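Block paving, and why I keep looking at the ground

I moved into Bridby in September, into one of the two-storey houses near the back, and for the first few weeks I couldn't have told you what the roads were made of. I was carrying boxes. Then I had to decide what to do with the patch outside my own front door, where the old slab had cracked in two, and after that I looked at nothing else when I went out.

The roads on the estate are all concrete block, laid in herringbone. So are the driveways. I had assumed it was done for looks, but the man at Manlow, the builders' yard where I went for prices, told me herringbone is the usual choice where cars go over it. The blocks lock against each other, and when a wheel turns on them they have less room to creep. A plain running pattern is fine for a path.
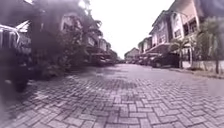 My own patch is small, so I could have used any pattern I liked. I went for herringbone anyway, to match the road. The awkward part is the edges, where every other block has to be cut. I hired a splitter for a day and still ended up with a bucket of useless corners.

The blocks I bought are called Pavard Grey. They're 50 mm thick, which Manlow said was enough for walking on but a bit thin for a car. I paid for 17 more than the drawing said I needed and used nearly all of them, mostly through bad cuts. The total on the receipt, with sand and edging, was 998, and that was before the hire of the splitter.

Colour is harder to match than I thought. From my window I would have said the roads were plain grey. Walking along by the boundary wall one morning I could see a good deal of reddish-brown in them too. I took three sample blocks out with me and put them down in different spots, and they looked right in one place and wrong in the next. In the end I stopped worrying about it. 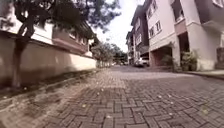 The road along the boundary wall, with a few pale bits dropped on the bricks.

I like this stretch best. There's a tree on the wall side and the old cream paint has gone brown along the bottom. I thought about having the lower part of my own front wall done in a darker shade so the marks wouldn't show, and I may still do that.

The other thing I had to learn about was levels. Water needs somewhere to go, and if the bed under the blocks isn't even, you get a low spot and a puddle sits in it. I laid mine with a slight fall away from the door, checked it with a long level and a bit of string, and then found I had a dip by the drainpipe. I lifted nine blocks, added sand, and put them back. You can see the same sort of thing on a bigger scale by the planted island with the tall palm, where the water lies on the herringbone on one side and the bricks on the other side are dry.
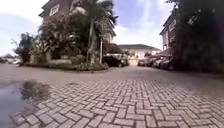 What I'd do differently

Order the edging first. I left it until last and had to wait for it, with the outside row of blocks wandering about in the meantime.

Brush the joint sand in when the blocks are dry. I did half of mine too early in the day and it clumped on top and had to be swept off again.

Buy a proper rubber mallet. I had a Filip one from a bargain bin and the head came off twice.

I haven't sealed it. Manlow sell a sealer, but I'd like to see how the blocks look after some rain before I put anything on them. The next job is the side path, which is narrower and has a manhole cover in the middle of it, so I expect more cutting.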